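Brernosthorpe Village Board > House and Home > Moving in with an elderly parent: what did you do about the downstairs?

56 replies, showing the most recent first page

marrowfat_jean
Posted in August, 8.15pm

Hello all, and sorry in advance because I do go on. Mum is 84 and has finally agreed to come and live with us, which I'm thrilled about and slightly terrified by in equal measure. She'll have the downstairs, so the old dining room becomes her bedroom, and she'll have the little sitting room to herself in the evenings (she likes her quizzes loud, bless her, and my husband likes his cricket).

What I'd love to hear is how other people managed the first few months. I don't so much mean grab rails and all that, as the occupational therapist is coming to go through it with us. I mean the living together part. Do you eat together every night? Do you knock? My sister says have a proper sit-down talk with house rules before she arrives, and I can't think of anything more likely to make Mum turn round and go home again.

The sitting room is more or less sorted, with the small grey sofa and a reading lamp, and she's already told me the cushions are too square. 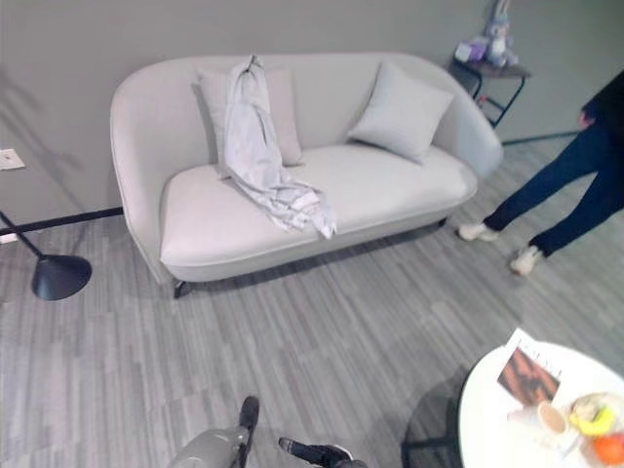
Re: Moving in with an elderly parent
tench_and_chips
9.02pm

Jean, lovely news, and good luck to you. We had my dad for six years and I wouldn't swap them, though I'd swap one or two of the Sundays. I'm with your sister, I'm afraid. We didn't have the talk and by Christmas we were all creeping about being polite and cross. Who pays for the heating, who answers the phone, what time is too late for the telly. Get it said while everybody is still pleased with each other.

Re: Moving in with an elderly parent
Naledi Joubert
9.20pm

I'd gently disagree with tench there. My mother-in-law would have taken a list of rules as a list of complaints. What worked for us was a pot of tea at four o'clock, every day, no phones, and anything that needed saying got said then, usually sideways. It took longer, I grant you, but she felt it was her home and she behaved as if it was, which included rearranging my spice rack.

On the sofa, do get her to sit on it and get up again a few times before you settle on it. Low seats are a misery for bad hips. We went to Rampersad in town and they let her try every chair in the shop, and she had a biscuit at the end of it. Raisers were £30 from the same place.

Re: Moving in with an elderly parent
marrowfat_jean
9.41pm

Four o'clock tea, I love that! She'd love that. Tench, I do see what you mean about the heating. She had hers at a temperature for growing tomatoes.

The other thing we keep going round and round on is the bath. Mum adores a bath, always has, an hour with the radio and a book going wavy at the edges. We've got a freestanding white one and everyone keeps telling me to rip it out for a shower.

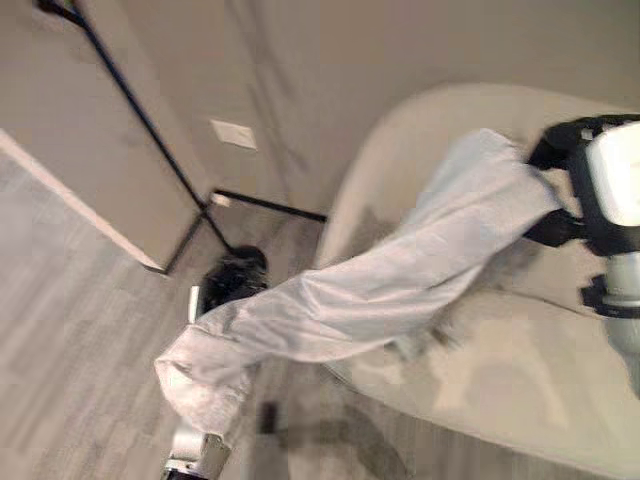 And I just feel that if you take away the house, the garden and the bath all in one summer, what's left for her to look forward to of an evening? My brother thinks I'm being sentimental. I probably am.

Re: Moving in with an elderly parent
old_fuko
10.05pm

Not sentimental at all, but wait for the OT before you buy or rip out anything. We spent £185 on a bath seat that didn't fit our tub and it lives in the shed now with a geranium on it.

As to eating together, we did breakfast apart and supper together. Dad was up at five and I'm not fit to be spoken to before eight.

Re: Moving in with an elderly parent
tench_and_chips
10.17pm

Breakfast apart, yes, I'll give you that one. Still say have the talk.

Re: Moving in with an elderly parent
gooseberry_lane
10.48pm

Can I put in a word for the person moving in? I'm the mother in our arrangement, 41 years in my own house and then a room at my daughter's, and I was very low to begin with. Everyone had been so kind and had chosen everything so nicely, all soft pale grey like a magazine.
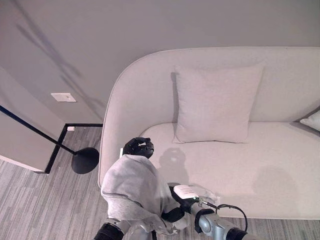
It was the choosing I missed. My daughter twigged in the end and we brought over my ugly brown armchair and the clock that's always wrong, and I slept better that same week. So Jean, ask your mum what she wants to bring before you tell her what there's room for. And yes, please knock, even when the door's open.

Re: Moving in with an elderly parent
marrowfat_jean
11.10pm

Oh gooseberry, that's gone straight to my heart. I rang her just now (she was up, she's always up) and she wants the Graltska sideboard, the one I'd privately hoped might go to my brother. It's enormous. I've told her yes and I'll be out in the hall with the tape measure first thing.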